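Tekano issues working rules for robot handling of desktop computer parts

2022-09-03

Tekano has released the first edition of its working rules for robot cells that fit and remove parts in desktop computers. The document runs to 33 pages and sets out how the cell is to be laid out, how parts are to be presented to the arm, how the gripper is to hold them, and what must be written down after each run. It is free to download and may be copied into a site's own procedures without charge.

The rules were drafted by Emese Pálfi and Valter Esteves, with review by Kovács, a refurbisher of office computers, and Zitar, which builds fixtures for small cells. A draft was sent out for comment in March. Most of the replies concerned memory modules, and that section was rewritten before release.

Existing machine safety standards cover guarding, stopping and access by people. They say little about the workpiece. A desktop tower has thin sheet metal, exposed contacts and cables that do not return to the same place twice. Part 2 of the rules therefore treats the open case as a working area in its own right, with cables inside it counted as obstacles whether or not they are plugged in.

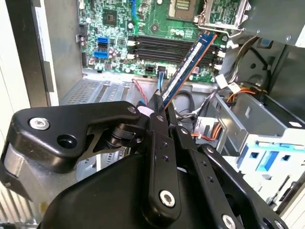 Memory module held between the gripper fingers above the motherboard of an open tower.

For memory modules, the rules set the following requirements.

The grip point shall be stated in the job file and shall not be left to the operator's choice on the day. Contact edges shall be kept clear of the fingers. The approach path shall be checked with the case cables in their worst expected position. The module shall be brought in line with the slot before any downward force is applied, and the force limit shall be set for the board in use. If the limit is reached before the module is seated, the arm shall stop and hold. A second attempt needs a fresh check by a person.

"We had sites with good force limits and no rule about what happens once the limit is reached," said Emese Pálfi. "Some arms backed off, some tried again, some just sat there. The stop and hold rule is short, but it took up more of the review than any other line."

Part 3 deals with fixtures. Each part shall have one marked position, and the position shall be tied to the same reference point as the case. Holders may be printed, machined or bought in, provided that the part cannot tip when its neighbour is lifted out. Processors shall be presented in a recess. Drives may stand upright if they are supported on both sides.

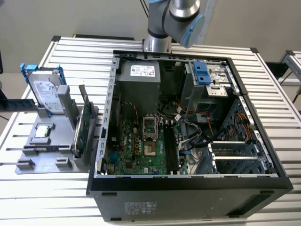 Open tower on the workbench, with drive, circuit card and processor set out in the parts holder.

Part 4 covers trial boards, meaning a motherboard mounted outside a case for practice and fault finding. Some sites approve a job on a trial board and then run it in a tower with no further check. The rules do not allow this. A job proved on a trial board shall be repeated in a closed-sided case at no more than 60 per cent of normal speed before release, as the walls and drive cage limit the wrist in ways the trial board does not. 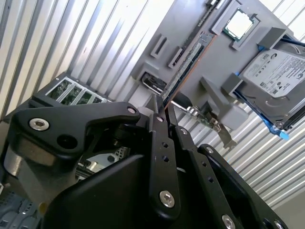 Gripper below an angled motherboard, with a memory tray to the left and a hard drive in its blue caddy to the right.

Records are dealt with in Part 5. For each run the site shall keep the job file version, the force log, the fixture check and the name of the person who released the cell. Records shall be kept for two years. A one-page form is supplied, and sites with their own system may use that if the same fields are present.
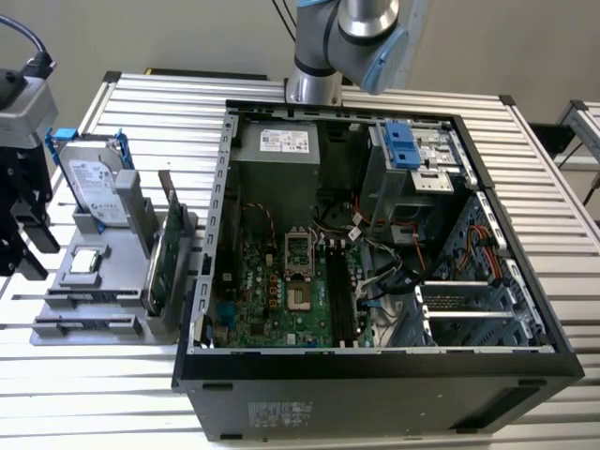

The start check in Part 6 is the section most likely to change daily habits. It has eight steps and is carried out before the arm is enabled. The operator confirms that the case is lying flat and the side panel is off, then that each part is in its marked position. The state of the processor socket is recorded next. With the socket empty and its bracket raised, as on this tower, the job file must call for that state by name, and a file that records only "case open" does not pass. Cables looping over the board are noted at the same step. The check ends with the gripper clear of both the case and the fixture.

Kovács has used the start check at one site during the review period. Margit Barta, who runs the line there, said the first version was too long to be followed at shift change. "We asked for it to fit on one side of a card, and now it does. I would still like the socket step moved up."

Sites wishing to state that they follow the rules may do so on the basis of their own records. Tekano does not issue certificates. Comments on the first edition should be sent to Réka Bognár at Tekano, giving the part and line number.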